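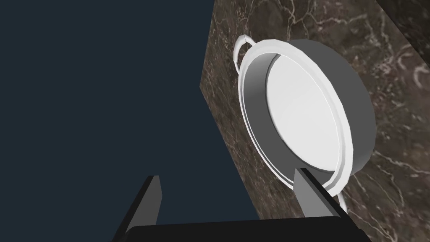
Unit 2: Heat transfer in domestic cookware
Handout for the second-year course in applied thermal science, Nallstead

Scope

These notes cover conduction through the base of a pan, storage of heat in the metal, and losses from the rim and outer wall. Boiling inside the pan is dealt with in the next unit. Students should have revised Fourier's law and the definition of specific heat capacity.

2.1 Conduction through the base

For a flat base of uniform thickness L and conductivity k, the steady heat flow is

Q = k A (T1 − T2) / L

where A is the area of the base, T1 the temperature of the underside and T2 that of the cooking surface. The equation assumes that heat moves only at right angles to the base. This holds near the centre of a pan on a wide, even heat source. It fails on a gas ring, where the flames reach the metal in a narrow band and heat must also travel sideways.

Sideways flow matters more in thin pans. A thick base gives the heat a larger cross-section to spread through, and the surface temperature becomes more even as a result. The cost is a slower response when the heat is turned down.

2.2 Choice of metal

Copper conducts better than aluminium, and aluminium much better than stainless steel. Cast iron lies between aluminium and stainless steel. Many steel pans therefore have a layer of aluminium or copper bonded into the base.

Layers in series are treated as resistances in series:

R = L1/(k1 A) + L2/(k2 A) + ...

Contact resistance between bonded layers is small and may be left out. Contact resistance between the pan and a solid hotplate may not. Even a slight bow in the base leaves an air gap, and air is a poor conductor — in most worked cases the gap accounts for more of the total resistance than all the metal together.

2.3 Stored heat

The heat held in the pan is m c ΔT. Note that c is given per kilogram. Cast iron has a lower specific heat capacity than aluminium, but an iron pan is usually much heavier than an aluminium one of the same width, and so holds more heat overall. Students regularly lose marks here by comparing c alone.

2.4 Losses

The outer wall loses heat by convection and by radiation. A polished wall has a low emissivity and radiates little. A dark or enamelled wall radiates considerably more at the same temperature. A lid chiefly reduces evaporation, and its effect on wall losses can be ignored.

A pan taken off the heat and set down on stone cools partly through its base. Stone has a fairly high thermal effusivity compared with wood, so the base temperature falls faster at first contact. Use the semi-infinite solid model for the stone, and state the assumption.

2.5 Problems

1. A base 2 mm thick is replaced by one 10 mm thick of the same metal. By what factor does the resistance to vertical conduction change? Comment on the sideways resistance.

2. Water in a lidded pan is held at 77 °C in a room at 12 °C. Sketch the cooling curve after the heat is removed, and mark the part where Newton's law of cooling is a fair approximation.

3. Repeat problem 2 with the lid off. Explain the difference in the early part of the curve.

Show units at every step. Answers to problem 1 should be given as a ratio.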